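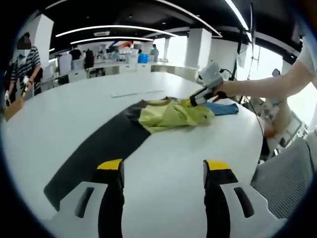 Stellthorpe Clothing Swap and Mending Group
Minutes of the July planning meeting

Chair and notes: Leidy Chambi
Meeting opened at 6:30 in the evening, back room of the Zapata Street library branch. Apologies were read and the notes from the previous meeting were accepted with one correction (the spring swap raised money for the thread fund, not the hall fund).

1. How the spring swap went

What a day! Leidy read out the final tally from the door sheets: 828 items came in, and by closing time all but 80 had gone home with somebody new. That is our best result so far, and everyone wanted to talk at once. The children's rack emptied first, again. Winter coats did better than we feared for that time of year, and the "take it if you'll fix it" bin was a real hit with the sewing crowd — two people came back later in the afternoon to show off what they had done with their finds.

The leftover items went to the Raltia shelter shop, who have sent a lovely card. It is pinned up by the kettle.

Less good: the line at the door. People with heavy bags were standing in the sun far too long. Agreed to run two check-in tables next time, one for people dropping off and one for people who only want to browse.

2. Sorting rules

Long and cheerful discussion. Several members felt that the sorting sheet has grown too complicated, and that new helpers spend more time reading it than sorting. It was agreed to cut it down to one side of paper. Adults' clothes will be sorted by type and then by size. Children's clothes will be sorted by size only. Anything with a missing button or a small tear goes to mending, and anything stained goes to the rag bag unless the fabric is worth saving for patches.

There was no agreement on swimwear. Held over.

Socks will be accepted if they are in pairs and clean. The motion to accept single socks for the puppet workshop was carried after some laughter.

3. Mending table

The group loved the idea of having the mending table open for the whole swap instead of the last hour. We would need 8 people who are happy to hem, patch or sew on buttons, working in shifts. Five names were put down on the spot, which is wonderful. If you can thread a needle you are good enough, so please ask your friends!

The old Zadeck sewing machine has been cleaned and oiled and is running again, though it still skips stitches on denim. Heavier needles to be bought from the thread fund. The second machine needs a new foot pedal and will sit this one out.

A beginners' evening on darning was suggested. Everyone present said they would come, so that seems settled. Date to be fixed once the library confirms the room.

4. Fall swap

The big hall is available from 9 in the morning, with doors opening to the public at 10. We keep the same system as before: one token for each item brought, and a few free tokens for anybody who turns up with nothing to trade. It was stressed that the free tokens should be offered to everyone at the door, in the same friendly way, so that people don't have to ask.

Posters: same design, bigger lettering. The school has offered to send a note home with families.

5. Any other business

The hangers are in a terrible tangle. A sorting session will be held before the next meeting, with cake.

Lost and found still has a house key and a child's raincoat.

Actions
Leidy: shorten the sorting sheet, thank Raltia, book the hall.
Mending team: needles, patches, shift list.
All: bring spare hangers, the wooden kind if possible.

Meeting closed at 8:05.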